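Pendmont Reading List: README

Last touched Mar 20, 2026. Unfinished, sorry. Read the bit on licences before you copy anything.

WHAT IT IS
A word-frequency list and a set of short texts for adults learning to read English as a second language. Came out of the evening classes at Pendmont. 569 short passages, everyday subjects: rent, buses, the doctor, letters from school, food labels. Each passage graded A to D by the teachers, by hand.

Not for children. The grading assumes a grown-up reader who knows what a tenancy is.

WHAT'S IN THE FOLDER
passages.txt - all the passages, one per block, blank line between
grades.csv - passage number, grade, initials of whoever graded it
words.csv - the 1,000 commonest words, with counts
notes.txt - odds and ends, mostly mine
old/ - the June version. Don't use. Kept so the old worksheets still match up.

Files are UTF-8. If the pound signs come out as rubbish you have opened it in the wrong encoding, try again.

WHERE THE TEXTS CAME FROM
379 written from scratch by teachers at Pendmont and Fostow. The rest are rewrites of letters and notices learners brought in, with names, addresses, account numbers and so on changed. Every person in the passages is made up. Streets too. If you spot a real one, tell me quick and it goes.

Rewrites kept the shape of the letter (date top right, reference line, the angry bit in bold) becuase that is what people have to cope with.

GRADES
A - short sentences, present tense, no small print
B - past tense allowed, one or two hard words, glossed
C - real letter length, some passive
D - as it comes through the door

Two graders per passage. Where they disagreed, the harder grade stands. The Akanda group wanted an average instead, but half grades are no use on a worksheet.

Grade C is the messy one. Plenty in there that should be B.
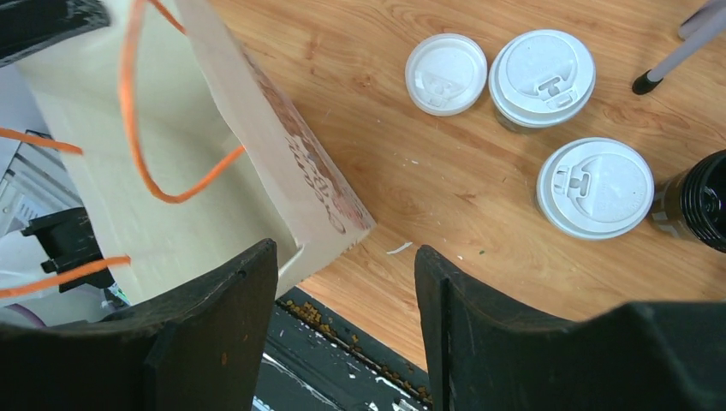
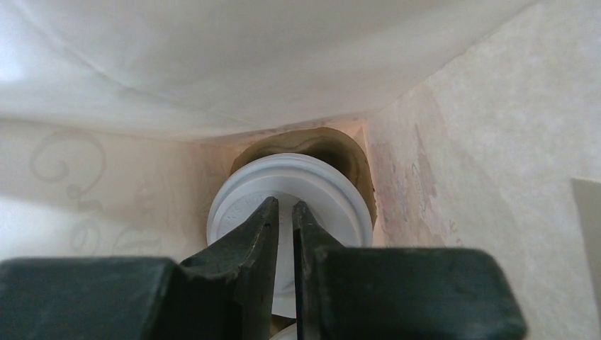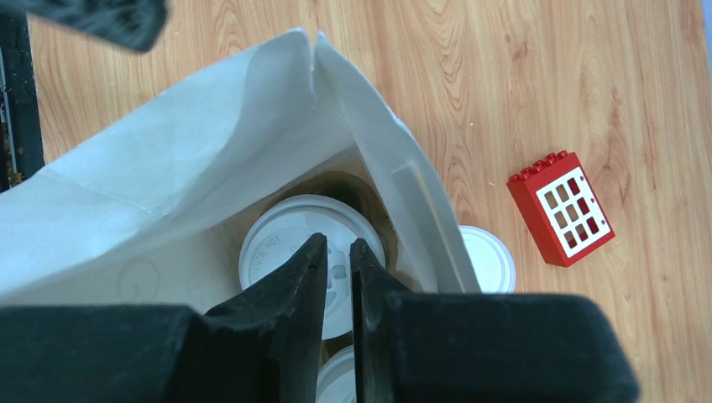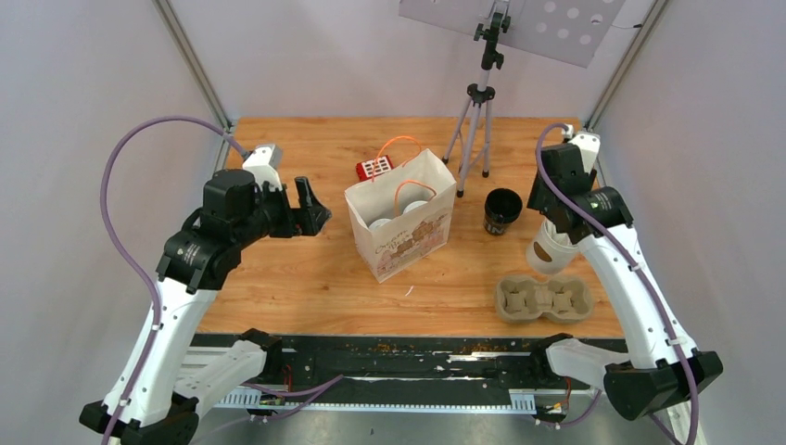 Vasanthi Kartha wrote back on the grades: "My C group sailed through the bus timetable ones and then got stuck for a whole evening on the council tax letter. Same grade on both. Could you split C by how many numbers are in the passage? It's the figures that slow them down, the words are fine."

Fair point. Not done yet. For now there is a column in grades.csv called figs, yes or no, whether the passage leans on figures. Filled in for C only. Blank means not checked, it doesn't mean no.

WORD LIST
Counted from the passages, nothing else, so "landlord" comes very high and "king" isn't there at all. Plurals counted with their singular. Verbs counted by the plain form (go, goes, went all under go). "Left" is a muddle, direction and past of leave lumped together. Same with "may".

Spellings are British. Colour, cheque, programme. A few -ize endings slipped through from Fostow and I've not chased them all.

KNOWN PROBLEMS
- passages on phone contracts are out of date, prices especially
- too many about renting, hardly any about work
- two versions of the lost library card one, slightly different, keep either
- glosses missing on some of grade B
- the recipe passages mix grams and cups, needs sorting
- line breaks odd if you open passages.txt in Skovineo, turn wrapping off

USING IT
Print it, cut it up, read it aloud, put it in your own worksheets. Please keep the passage number on the page so that corrections can find their way back. Don't sell it. Don't put it in a exam, the grading isn't good enough for that.

If you change a passage, give it a new number starting from 600. Don't reuse old ones.

CORRECTIONS
To Chie Minami at the Pendmont office, on paper or by email. Passage number first, then the line, then what's wrong. Retyped whole passages with the change hidden somewhere in the middle take ages, please don't.

TO DO
Work passages (shift swaps, payslips, ringing in sick). Audio for grade A, two voices, slow and normal. Finish the figs column for D.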